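Plush sorting outdoors, basket or table first?
Forum: Toys and Textiles > Cleaning and Storage

skindov_65
Setting up an outdoor sorting day for the plush lot in October. Site is mown lawn beside pale paving, trees along the far side. 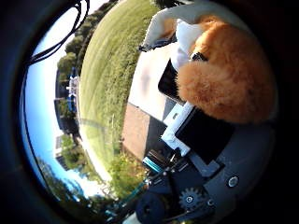 Long-pile pieces are my main concern. The shaggy orange one needs brushing before it goes anywhere near a tub. Plan is to sort by pile length on the table, then list each piece on the laptop. Objections?

Oanh Quách
Two. Direct sun will fade dyed acrylic, and concrete is abrasive. Put a sheet down or keep everything off the paving. I would also keep electronics off the ground - grit gets into the hinges.

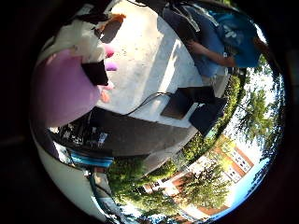

Flat black panel and thicker black box on the concrete, cable running in from the left.

Fuseini Yakubu
Disagree on the sun. A couple of hours does no measurable harm to modern fibre. I've aired 134 pieces that way and rejected 3, all for seam failure. Colour was fine on the lot.

Oanh Quách
Measured how? By eye, against what reference? Pale lilac goes first and you won't notice it without a covered control patch.

Fuseini Yakubu
By eye, granted. I'll cover half of a lilac one next time and report back.

skindov_65
Noted. A white tabletop is easier to work on than a grey one in my view, as loose fibre in dark colours shows up straight away. It does glare at midday.

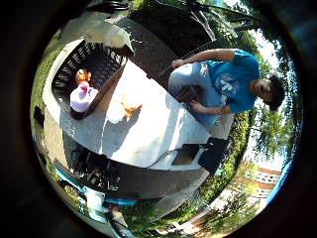 Seating is the other question. People perch on the table edge if there's nowhere else, and then the sorting area shrinks. I'd allow 2 metres of clear surface per sorter and put the bench well back.

Cavalcanti
Two metres is generous. I manage with one and a Rornivik tub underneath. What I wouldn't do is use an open-lattice basket for anything with small limbs. Arms work through the gaps and the stitching takes the load when you lift.

skindov_65
Slatted wire is all right for larger pieces if the openings are narrow. Airflow is much better than a closed tub.

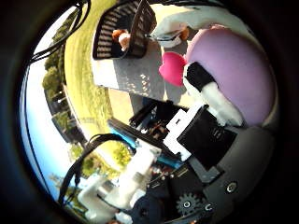
Black wire basket, narrow openings. Lavender and white plush beside it, pink heart against the lavender.

Cavalcanti
Fair enough for the lavender. I'd still line it. Flurix mesh cut to size does the job and washes at 65 degrees.

Oanh Quách
Line it, and keep magenta away from white fur if either is damp.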